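Zip Bags, One Basket, and Fruit That Gets Eaten

Filed under Kitchen Tips - Aug 14, 2020

I used to open the fridge in August and find three half-empty grocery sacks, all with something sad at the bottom. These days my produce lives in one basket and a stack of zip-top bags, and I love this system so much that I tell everybody about it! It takes me 15 minutes after a grocery run, and most of that is washing my hands and finding a pencil.

What you need

A low plastic basket with open space around it on the counter (mine came from Fillora, but any shape you can lift with one hand will do). A box of clear zip bags in the big size. A pencil and some small cards for labels. That's the whole shopping list.

Start with everything in one basket

Tip it all in together before you bag a single thing. You get to see what you really bought, and you can pull out anything soft or split while it's still easy to spot. Put round, heavy fruit in first and lay peppers and other light things on top or in the gaps. Grapes can go along a side, where they won't have apples rolling over them.

Keep the pencil right next to the basket. If it's in a drawer, you won't write the label - I've tested this on myself for years.

Bag the grapes by the bunch

Leave them on the stem and don't wash them until you want to eat them. Slide the whole bunch in, stem end first, and let it settle before you go near the zipper. I like a bag with a colored strip, bright orange or something just as loud, so I can tell from across the kitchen whether it's lined up. Pinch at one end, then work along it with your fingertips. If a fold of plastic gets in the track, open it back up an inch or two and go again.
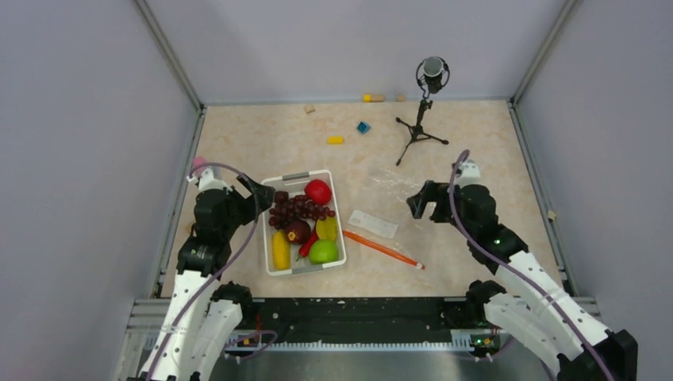
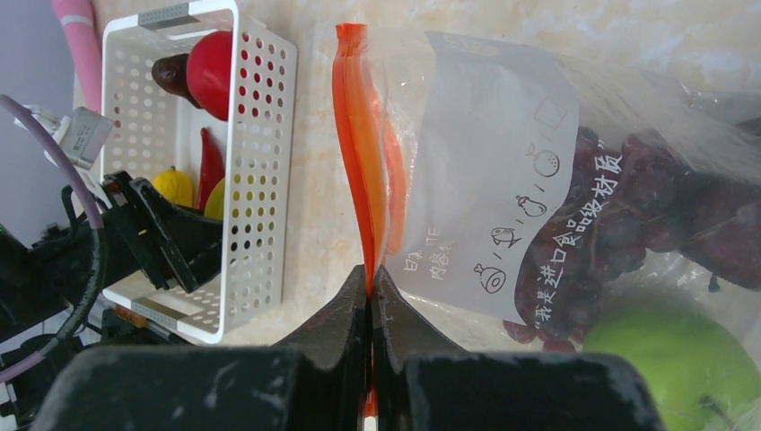
Clear bags beat cloudy ones

You want to see the fruit! A printed panel is fine as long as there's plenty of clear plastic around it, and little food pictures are handy if you have kids helping put things away. Turn the clear side toward the front of the shelf.

What stays out

Mangoes that are still hard stay on the counter. Give them a gentle squeeze each morning and move them to the fridge once they have some give. Apples go in the fridge drawer in their own bag, away from leafy greens. Chili peppers get a small bag with a folded paper towel in it, and if I've bought too many I freeze them whole and slice them straight from the freezer.

Washing the basket

Warm water, a drop of dish soap, an old toothbrush for the corners. Dry it upside down on a rack. I do mine every 2 weeks, more often in peach season - peach juice gets everywhere.

Next month I'm trying the same thing with root vegetables, so if you have a good trick for carrots, leave it in the comments.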